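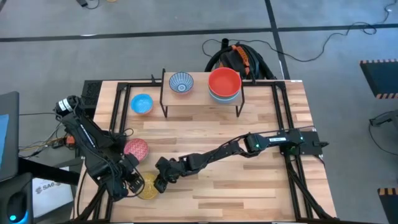
The Viltano bench is a two-arm tabletop cell for research on learned tableware handling, supplied by Korkotik as a frame, arms and control software. Both arms mount to a black aluminium extrusion frame, and each ends in a two-fingered gripper. The standard task set puts plates and bowls on the wood surface and on a raised shelf along the back edge, so that a policy has to deal with two heights in one episode. Close approaches are the hard case: with both grippers converging on the yellow plate, only a short gap separates them, and the planner must treat each wrist as a moving obstacle for the other.

Method
Policies are trained by imitation on 700 teleoperated episodes, then evaluated on layouts withheld from training. The Jia controller predicts joint targets for both arms from a single network. An earlier version used separate networks and stalled whenever the workspaces overlapped.

Result
In the April evaluation at the Gustmont lab, the joint policy completed the shelf-to-table transfer more often than the separate version. Its remaining failures were mostly nested bowls lifted together. Colour changes had little effect.

Supplied with the bench
Frame and shelf
2 arms with grippers
Jia controller licence
Training episodes and evaluation layouts

Technical contact: Puspita Sembiring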